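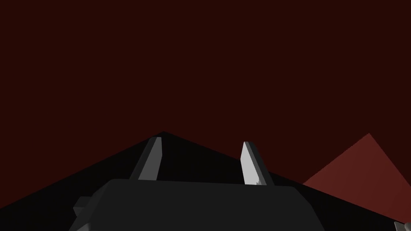 Driving the Arm from a Chair

Dzifa Quaye has steered a robot arm through the same chore 1451 times, and she would like it known that she still misses.

"Not often," she says. "But enough to stay humble. The arm isn't even real. It lives in a simulator, so when I miss, I can't blame the table."

Her job at Stamora is to show a simulated robot how things are done. She holds a controller called the Ebihara, which looks like a bicycle grip that has been to graduate school, and the arm on her monitor copies her hand. When she squeezes, the fingers close. When she sneezes, she starts over.

The view she likes best comes from the wrist, looking out past the two gray fingers. The world out there is not lavishly furnished. There is a dark red background, a black shape, a red shape, and that is pretty much the decor.

"People come by my desk and ask when the graphics are going to load," she says. "I tell them they've loaded."

She started with the idea that the trick would be speed. Her first week's recordings were quick, jerky and, in the opinion of the people training the model at Vultuto, useless. The model learned to copy her faithfully, including a little wobble she did before every grasp.

"I didn't know I had a wobble. I do it with coffee cups too, my sister says. So now there was a robot with my wobble, and it was better at it than I was." 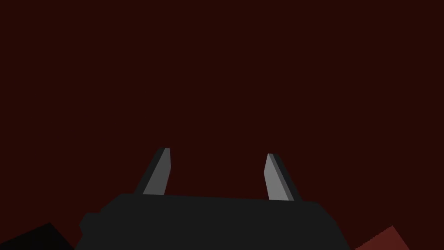 What she does now is slower. She brings the gripper in with the fingers open, stops, looks, and only then goes down. The stop matters more than it sounds. From the wrist, a block that is near and a block that is big look a lot alike, and she has closed the fingers on plain air plenty of times to prove it.

"You lose track of depth," she says. "In a kitchen you've got shadows, crumbs, your other hand. In there I've got two triangles and my own optimism."

She keeps some of the bad runs on purpose. If she drifts off to one side and then steers back, the model gets to see what getting back looks like. A run with no mistakes teaches it very little about Tuesday-morning behavior, as she puts it, meaning her own.

The target is 3000 recordings, each of them 14 seconds or less. Anything longer gets flagged by a checking program called Trornadent, for which Quaye has no warm feelings. It threw out 139 of her runs in one afternoon, all of them because she had paused too long to think.

"It's the only boss I've had who can measure that," she says.

I asked for a turn and was given the Ebihara and a short safety talk, which was "You can't break anything." I pushed the gripper through the spot where I was sure the block was, closed the fingers, and lifted nothing at all with great care.

Quaye watched it play back. She asked if I minded her deleting it.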